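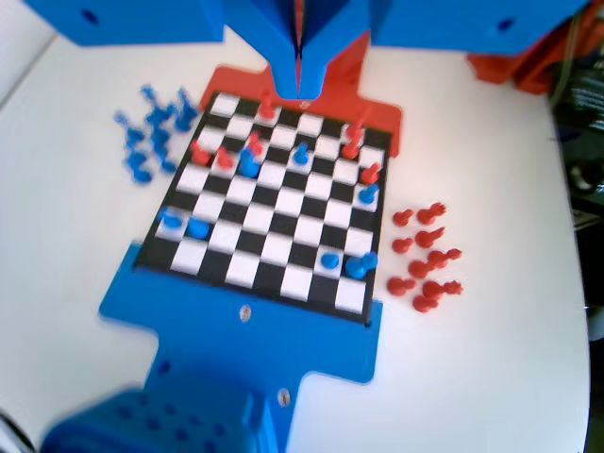
The chess cell at Doucette, with a blue gripper over the back row of the board.

Shufen Liao spent nine years packing board games by hand before Doucette bought its first arm. She now runs the bench where the company's printed chess sets are tested before they go into boxes, and most of the picking up and putting down is no longer hers.

"I used to go home and feel my thumbs," she said. "Every piece got lifted, checked on the base and set back down. You do that all day with something that small and it gets into your hands."

Doucette makes tabletop games and teaching sets at a shop with 53 employees. The chess line is one of its smaller products, with printed pieces in red and blue, and it was the first to be automated. The software that tells the arm where to go is called Nulon. Liao learned to use it over a few weeks in July, with help from Brayden Ross, the technician who set up the cell.

Ross said the board was harder than he expected. "Pieces stand close together, and the fingers have to come down between them," he said. "If you're off by a little, you knock over the neighbor. For the first month we knocked over a lot of neighbors."

The company's routine is to play through part of a stored game, taking captured pieces off to the side and moving the others from square to square. A piece that slips in the grip or won't stand straight is pulled and looked at by a person. Ross put the output at 68 sets per shift. The old hand process didn't have a figure anyone trusted, he said, as it depended on who was on the bench.

Liao was not asked whether she wanted the change. She was told at a shift meeting, along with the four other people who did the same work. Two of them moved to shipping, one went to the print room and one left the company.

"They said no one would be let go, and no one was," she said. "But the woman who left didn't want shipping. She liked sitting down. So I don't think you can say it cost nothing."

Her own pay went up by one grade. Her day is also quieter, and she is still getting used to that. The five of them used to talk while they worked. Now she checks pulled pieces, clears faults and writes up the log, mostly alone.

What she likes is the problem solving. Last winter the arm kept dropping knights, and the first idea was to change the fingers. Liao thought the grip height was wrong for that shape and asked Ross to lower it. They ran 2000 knight moves after the change, and the drops stopped being a daily problem.

"She knew the pieces," Ross said. "I knew the arm. I should have gone to her a lot sooner."

He has since changed how he works. When Doucette begins setting up a second cell for its checkers line, the people now on that bench will sit in from the first day, and they will have a say in where the stop button goes and how high the table is.

Liao has asked for two people on each cell, partly for breaks and partly for company. Management has agreed to try it on the checkers line first. She hasn't heard when her own bench will get a second chair.

Asked if she would go back to the old way, she took a while to answer.

"For the people, yes," she said. "For my thumbs, no."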